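Progress report to the Hurero Fund – Atley Tool Library and Repair Room
Last updated June 6, 2024

Quick one this time, sorry, the full spreadsheet comes in July with the receipts. Following your headings more or less.

Where we are

Tool library is open and lending. 70 members signed up, which is ahead of what we put in the application. Most joined in person, the online form still loses people on the second page (address check). Have asked Willen to shorten it. They host the site and they are slow but cheap.

Lending going well for garden stuff, less so for power tools. Hedge trimmers out every weekend. Tile saw has been borrowed once. We may have guessed wrong on the tile saw.

Repair room not open yet. Was meant to be open by now. Reasons below.

What slipped

Electrics. The building on Aguirre Street needed a new panel before we could run the bench grinder and the dust extractor together. Landlord agreed to pay, then didnt, then agreed to pay half. Work is booked. Until it's done we can't have the public in the back half of the building, so no repair sessions.

Sharpening class also pushed back for the same reason. People who had put their names down have been told and all but a couple are happy to wait.

Insurance took longer than planned too. The first quote excluded ladders. We lend a lot of ladders. Second insurer was fine with them as long as each one is checked on return and the check is written down, so there is now a ladder log by the door. Adds a few minutes per return. Worth it.

Money

Grant spending is on track overall but not line by line. Shelving came in under. Electrics are over, by $800 – that is our half of the panel, which was not in the budget at all. We'd like to move the shelving underspend across to cover most of it, and take the rest out of membership fees. Need a yes from you in writing before we do this. Nothing has been moved yet.

Late fees: we dropped them after the first month. Too much arguing for too little money. Overdue items now get a text and then a phone call. 7 items overdue as of today, 3 of them from the same household, who say they are coming in.

What we've learned so far

Opening hours matter more than the range of tools. Evenings are busy, mornings dead. We will drop one morning and add a later evening from July.

Manuals go missing. We now keep the paper one in the file and send out a photocopy. Same with the odd-shaped chargers, those get a label on both ends.

Donations need a firmer hand. We have said yes to too many old drills with no batteries. New rule is it has to work on the day it's handed in or it goes back home with teh owner.

Small storage and keys

Stand, tags and ring on a wood-grain tabletop.

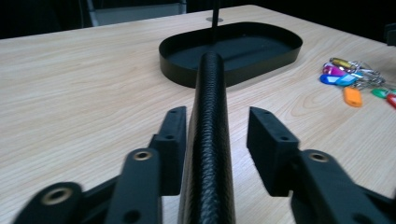
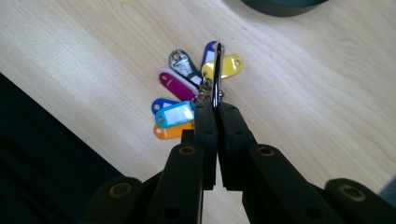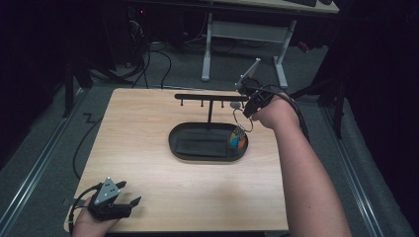

Next period

Panel fitted and signed off. Repair room open, one evening a week to begin with, lamps and small appliances only. Sewing machines later if we find someone who knows them. Sharpening class rescheduled once we have a firm date for the electrics. Form fixed (Willen again). Stock check of everything on loan and everything on the shelves, first since we opened.

One ask besides the budget move. The library in Willow Park wants to take our flyers but only if there is a funder logo on them, and the logo file we have is tiny and prints fuzzy. Could you send a bigger one – print size, any format. We'd like to get them done before the summer fair.

Bank statements and the member survey will come with the July spreadsheet. Survey is still open, replies are mostly about parking.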